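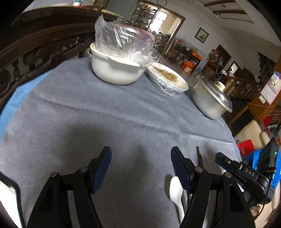

Felt table cover has shrunk after washing, can it be saved?

Posted in Home and Laundry by Figueroa, 16 December 2018

I have a round dining table and in May I bought a thick grey felt cover for it from Varnidia. It was not cheap and I liked it because it stopped plates clattering and kept hot mugs off the wood. The label says 80 per cent wool and the rest viscose. There is a symbol on it that I took for a cool wash, but looking again I think it may be the hand wash one.

Last week someone spilt gravy on it, so I put it in the machine on the 40 wool cycle with a bit of ordinary liquid. It used to measure 200 cm across. It is now 187 cm at the widest point and less than that in the other direction, so it isn't properly round any more. The edge has gone wavy and it won't lie flat on one side. The gravy mark is still there as well, only fainter.

I have not put it in the tumble dryer. It is drying over the bath at the moment. Can I stretch it back, and what should I use on the stain? I would like to have it on the table again before we have people round. The shop says washing damage isn't covered.

2 answers

Steslow
Member, over 4,000 posts

You can get some of it back but probably not all. Wool felt shrinks when the fibres lock together, and once that has happened you can only ease them a bit.

Don't let it dry any further. Fill the bath with lukewarm water, enough to cover the cloth, and add a good squirt of hair conditioner. Any cheap one will do. Stir it in before the cloth goes in or you get blobs. Leave it for half an hour and press it down now and then. Don't rub it and don't wring it.

Let the water out, press the cloth against the side of the bath, then roll it up in two dry towels and kneel on it. It should be damp when you unroll it.

Lay it out on the floor on an old sheet. Start in the middle and pull gently towards the edge with flat hands, going round bit by bit. If you pull at the edge only, the waves get worse. Pull more in the direction where it is short. Measure across in a few places as you go. 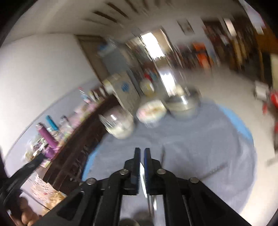 When it is as near to round as you can get it, weigh the edge down with books wrapped in carrier bags and leave it until it is completely dry. In winter that can take two days. Keep it away from the radiator. If it is still wavy, hold a steam iron just above the cloth, press the spot flat with your hand once it has cooled enough to touch, and put the books back.

I did a 26 inch seat pad this way and it came back to nearly the right size. A whole tablecloth is heavier and I would be pleased with half of what you lost.

For the gravy, do it before the bath. Put a little washing-up liquid in cold water and dab it with a white cloth from the outside of the mark inwards. Then dab with plain cold water. You may need to do it three or four times. Don't use biological powder, as the enzymes in it damage wool.

Soreo
New member

I had one of these and gave up and cut it. If you draw round a big paper circle and trim it with sharp scissors you get a neat edge, felt doesn't fray. It will be smaller but at least it will be round. Mine only covers the top now with no overhang and it looks fine. Put a thin cotton cloth over it when you have gravy.

Reply from Figueroa

Thanks both. I have done the conditioner bath and it is on the spare room floor under most of our books. I got it to 193 one way before it started to feel thin, so I stopped there. The stain has nearly gone. If it still looks odd when it is dry I will get the scissors out.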